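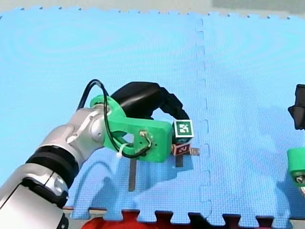
Rindovura opens its foam mat exchange to households and playgroups across Paewai

PAEWAI, Thu 15 July – Families, childminders and playgroups with a stack of interlocking foam mats behind the sofa, or one mat that has been a corner short since last winter, are warmly invited to make use of a new exchange run by the flooring firm Rindovura from its shop on Rutedach Road.

The exchange takes in foam floor tiles of the jigsaw-edged kind, in any colour, gives them a proper wash and sorts them by the shape and spacing of their teeth, so that people can come in and find the piece that fits the floor they already have. It has been running quietly as a trial since June, mostly for customers who happened to ask at the counter, and in that time 969 tiles have come through the door. The firm now has 3000 more in its storeroom, many of them ends of lines and single colours left over from its own Grorkari range, and all of them will go into the exchange from Saturday.

"I must have taken the same telephone call a hundred times," said Lucinda Wojcik, who manages the shop. "Somebody has a lovely blue mat, they've had it for years, and one tile has been chewed by the dog or has gone off to the garage under a paint tin. They don't want another whole mat, they want one tile, and I had to tell them we only sold packs. I never liked saying it, and I'm very pleased that I can stop."

Bringing tiles in is free. Taking tiles out costs 50p each, whatever the size or thickness, and anybody who brings a tile may swap it for another of the same size at no charge. Straight borders and corner strips are counted as half a tile. Playgroups and nurseries furnishing a whole room are asked to ring first so that matching colours can be put by for them.

The hardest part of the trial, and the part that the staff have grown rather fond of, has been working out which mats go together. Two tiles may look just the same on the shelf and still refuse to meet, with the teeth a hair too wide or the gaps too shallow, and a seam that has been forced will lift at the first warm afternoon. Danilo Abella, who looks after the storeroom, has made a set of cardboard templates for the commonest patterns and keeps them on a string by the sorting table. Customers are welcome to borrow one for the weekend and try it against the edge of their own mat at home. He has found 14 patterns so far and suspects there are more.

Colours are a gentler matter. Rindovura will match them where it can, although blues in particular fade differently from one sunny room to the next, and Mr Abella's own advice is to enjoy the mixture. A red piece along one side of a blue mat does very nicely, he says, and a dark one by the door hides a good deal.

Among the first to make a full floor from the exchange was the Rutedach Road playgroup, which covered its small back room in June. "We had mats from three different places and none of them would speak to each other," said Princess Ignacio, the playgroup's leader. "We took the lot down in two cars, had a very nice cup of tea, and came home with a floor that reaches the skirting board. The children sit on it for stories and build on it afterwards, and my knees are grateful as well."

Tiles should be dry when they are handed in. Small dents and pen marks are fine, and so are missing teeth, within reason, as damaged tiles can often be trimmed down to make a plain edge. Rindovura cannot take carpet tiles, rubber gym flooring or mats that have been glued down. Foam that is crumbling will be politely handed back.

The firm will also hold a mat-laying morning at the shop on the first Saturday of each month, led by Mackenzie Sawatzky, with plenty of room to spread out and try a layout before taking it home. Visitors are asked to bring the measurements of their room, including any awkward chimney breasts. The mornings are free and there is no need to book.

The exchange is open during shop hours, Tuesday to Saturday, 9.30am to 5pm. Please use the side entrance, where there is space to pull up and unload.

ENDS

Notes for editors

Rindovura sells and fits soft flooring for homes, nurseries and halls. Grorkari is its own range of interlocking foam tiles and borders.

Press enquiries: Asger Juhl, Rindovura, Rutedach Road, Paewai. Interviews at the shop can be arranged on most weekday mornings.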